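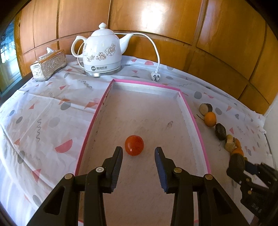
July, after supper, no idea what time. Feet up finally.

Got the big table cleared by noon, more or less. Only because Maritza is coming and I'm not having her see it like it was last time, with the mail and the seed packets and Dad's radio in bits. The mail went in a bag. The bag went in the closet. That's tidying as far as I'm concerned this week.

White cloth on, the one with the shapes. I do like it. Triangles and what have you, all over the place, so a crumb doesn't show much. Wouldn't stay flat at the far end so I gave up on it.

Then the food out, in a line, because that's the only way I can think about it. Everything where I can see it, then decide. Otherwise I buy carrots again and I already have carrots. The pink and white tray went on the cloth next to them. I keep wanting to call it a box. Is it a box? Low sides, anyway, fine for tomatoes so they don't go rolling off. It's got scuffs in it already and a smudge or two, should have gone over it with a cloth first and didnt. One cherry tomato in there. Red going orange, speckled down one side. Skin nice and shiny though. That one's for the salad if I don't eat it standing up.

List from the back of the envelope, copying it here before I lose the envelope:

carrot, yes
orange, yes
green ones, the little round ones, yes
onions NO
bread, in the morning
rice, ask Maritza

Phone went in the middle of it all. Vastton again, about the blind. 308 to fit it and they can't come for 31 days. For a blind! The man was perfectly nice. I said I'd think about it and then stood there holding the phone, thinking about lunch. The light does come in like anything on that side, you can hardly look at the window. But 308. I could pin a sheet up. I might pin a sheet up.

Had to look up the Rendwood order number for him too because he'd mixed it up with theirs, 3947 something, couldn't read my own writing past that. Told him it was the same address either way. 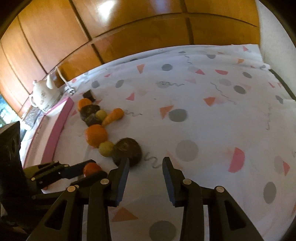 Kettle stayed on the table in the end. I moved it to the counter, then moved it back. The white one, teapot shape with the writing down the side, it's too pretty to put away and Maritza drinks tea like it's a job. If she wants the good leaves they're in the tin with no label. Must tell her. Must label the tin.

Wood looks well behind it all. All that orange-brown, it was so dull in the spring, and now you get the shine off it up near the top. Fomik polish, the one in the squat bottle, Mom swore by it and I laughed at her for years. Arms ached for 2 days after. I'd do it again but not soon.

Didn't get to:
the drawer
the other drawer
Mrs next door's dish, which I've had since Easter
that silvery packet still sitting over by the kettle, put it away or throw it out, decide

The carrot bothers me. Nice color, good thick end on it, but one carrot is not soup. Maybe grated. Maybe grated with the orange squeezed on, and a bit of salt, how Aunt Mridha used to do it with the raisins. Have I got raisins. Check. She'd have put mustard seeds in hot oil on top and got it all down her sleeve.

The big brown one I don't know what to do with at all. Rough skin, biggest thing in the line. Leave it for Maritza. She'll have opinions.

Ate toast for supper. Whole table of food and I had toast, couldn't face moving any of it once it was lined up.

Almost forgot, the spare room. Sheets are on the bed, not the pillowcases, those are still on the line and I can hear the wind getting up. Her bus gets in at ten past eleven. So up by eight, bread, pillowcases, wipe out that tray properly, sweep under the table where I know its bad. Call Vastton back and say no. Or say yes. See how the morning sun is.

Going out for the pillowcases now.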